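Notebook > Gripper pair > November

Thursday, late. Pads again. Took the blue ones off the left unit, wiped them down, put them back with the screws snug this time. They'd crept forward a hair and the tips weren't meeting square. Should of caught it Monday. Kartini Osman says swap them every 300 grabs, I've been stretching it way past that, counter was at 1,556 when I looked. Oops.

Pivots next. One drop of the Zivov oil each, both sides, work it open and shut, wipe off the extra. Right arm still a bit gritty near the top of its travel. Grudico sent the wrong bushings, so that waits.

Then the junk box on the bed for checking the grip. Pink binder clip first, always the clip, the handles show up a bad pad faster than anything. Glasses, tissues, marker, tape roll after that. 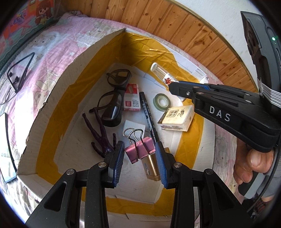 How tight should the pad screws go? Snug with the short driver, then an eighth of a turn more, and check them again after 18 grabs.

Second unit: strap around the housing needs redoing before long, put it on the list. Cable too, want more slack at the wrist so it quits tugging when I reach. Green light is on so leave the rest alone.

Zeroed both with the fingers fully closed, then fully open. Do it in that order!! Did it backwards last week and lost a whole evening to the Hegazy software complaining at me.

To get: pads, bushings (the RIGHT ones), thread lock, more oil. Email Daveveck abuot the spare finger links. Bed now, once I've moved all this stuff off it.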